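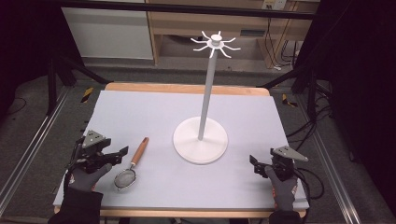
Can members of the public visit the Clirnivar pottery at Watwood?
Visits are by prior arrangement only and take place on the annual open day in July, when the making rooms, the kiln hall and the pattern store are opened to registered guests.

Report of the Study Visit to the Clirnivar Pottery, Watwood
Posted Tuesday, December 29, 2020

The Society's summer visit was made in July to the Clirnivar pottery, which has produced plain tableware on the same site at Watwood since the closing of the town's brickyard. Attendance was limited and the party was divided into two groups, each following the same route in the opposite direction. Face coverings were worn indoors throughout.

Members assembled in the yard of the MacDonald building, the older of the main structures on the site. The building was put up as a drying shed for brick, and the slatted openings along its north wall can still be traced in the masonry, although they were filled in when the pottery took possession. The party was received by Mayu Kinoshita, head of production, who gave a short account of the firm and then led the first group through the making rooms.

The clay body used at Watwood is a buff stoneware, mixed on the premises from dry materials. Slip for casting is held in covered tanks and stirred overnight. Ms. Kinoshita explained that the mixture is tested each morning before any casting is allowed to begin, and that a batch which pours too slowly is returned to the tank with a small addition of water. Members were shown the log sheets for the week, which are kept in pencil on a clipboard beside the tanks.

Mugs and jugs are cast in plaster molds, while plates and shallow bowls are formed on a wheel with a shaped tool. Handles are made separately and joined by hand while the clay is still damp. The party spent longer at the handling bench than the program had allowed. The worker at the bench scored both surfaces, applied slip with a brush, pressed the handle home, and wiped the joint clean with a sponge. Several members asked why the mugs were then set down on their rims. The answer given was that the rim is the part most likely to warp in drying, and that the weight of the piece helps keep it true.

The kiln hall lies across the yard. Two gas kilns are in regular use, and one was cooling on the day of the visit, so that members could stand near the door but could not look inside. The second had been unloaded the previous evening. Its cart was on the track with the shelves still in place, and the ware was being sorted on trestles beside it. Pieces with pinholes in the glaze are set aside for refiring. Cracked pieces are crushed and used as fill beneath the paths on the site.

The glazes in current production belong to a range sold under the name Sadotik. It includes a milk white, a dark green, and a brown which breaks to a rust color at the edges. Ms. Kinoshita noted that the green gives the most trouble, as it runs if the kiln is held too long at the top of the firing. Test tiles going back many years hang on nails along the wall of the glaze room, with the recipe for each written on the back. A member's request to copy one of the older recipes was politely declined.

After lunch, which was taken outdoors, the groups met again in the pattern store. The store holds the master molds for every shape the firm has made, arranged by number on open racking. Mold 1041, a straight-sided half-pint mug, was brought down for inspection. It has remained in production longer than any other shape and is still the firm's best seller. The original drawing was laid out beside it and shows a thicker foot than the present version.

There was some discussion of the thinning of the foot. Ms. Kinoshita attributed it to repeated remaking of the working molds, with a little of the detail lost each time. The firm has considered restoring the drawn profile but has found that its regular customers prefer the lighter mug.

The visit closed with nearly two hours in the seconds shop. Prices are marked in chalk on the shelf edges, and payment on this occasion was by card only.

Members wishing to attend next year's open day should note that the yard is cobbled and that the pattern store is reached by a steep outside stair. Step-free access is available to the making rooms and the kiln hall. Requests for places should be sent in writing to the Visits Secretary, stating whether the morning or afternoon session is preferred.

The Society records its thanks to Ms. Kinoshita and to the staff of the pottery.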